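July, past eleven at night

I have now spent an entire evening shopping for a phone I don't need, to replace a phone that works fine except for the part where it dies at 4 in the afternoon. The old Lakatos is on the nightstand as I write, plugged in, like a patient who is comfortable and receiving visitors.

It started with Raimonds. He sent me a link at lunch with no message attached, which from him counts as a long letter. Gedholm had knocked $100 off the Jeko, the one with the big battery, and the banner said the price was good while supplies lasted. I have been watching that phone since spring. I have a note with prices in it. I would be embarrassed for anyone to find the note, and I'm writing it down here so that somebody eventually will.

By the time I got home and sat down with it, the discount had changed its nature. You could have the $100 off if you opened a new line. You could also have it if you traded something in, so I typed in the Lakatos, answered a string of questions about its health, confessed to the scratch by the charging port, and was offered $2. I checked whether I'd missed a digit. Then I went back and took out the scratch, as an experiment, and was offered $2 again, so at least honesty costs nothing at Gedholm.

I wrote to Raimonds that they'd valued my phone at less than a bagel. He wrote back "which bagel."

Tried Iltberg next. Iltberg had the Jeko at the old full price, crossed out, with the same full price next to it in red. I admire the nerve. They did have a refurbished one, grade B, for $113 less than new, and I read the explanation of grade B three times. It allows for "light signs of a previous life." So do I, and no one is marking me down. The refurbished one also came in a single color, a sort of medicinal green, and had half the storage, which they mentioned at the very bottom of the page where you'd put the name of the printer. 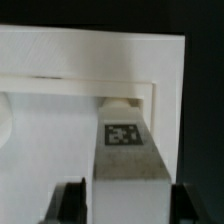
White panel, inner edge.

Around dinner I did the thing where you open everything in tabs and go back and forth until the numbers stop meaning anything. Gedholm with the new line, Gedholm with the trade-in, Iltberg refurbished, Iltberg with the red price. Ate cereal over the keyboard. At one point I had the Jeko in two carts at two stores and felt briefly like a man of means.

Called the Gedholm number to ask if a new line meant a new line or if moving my current one over would count. The recording said my call was important and then played the same piece of piano music until I knew it well enough to have opinions about the left hand. A very nice woman finally told me that moving a line was a new line in some cases. I asked which cases. She said the website would know. I told her I had come from the website, and there was a silence in which I think we both felt for each other.

Raimonds, meanwhile, bought one. He paid full price at lunch, right after sending me the link, because he couldn't be bothered with the form. He says the screen is nice. He sent me a photo of his lunch taken with it and I have to admit it was a very detailed sandwich.

So where I've landed: I put a battery case for the Lakatos in the cart, looked at the shipping, and took it out again. Then I turned down the brightness, switched off everything that updates itself in the background, and deleted the Iltberg app, which I had installed tonight to get a coupon that turned out to be for tablets.

Checked Gedholm again just now before getting into bed. The banner is gone and there's a new one, for headphones. Added the headphones to the note.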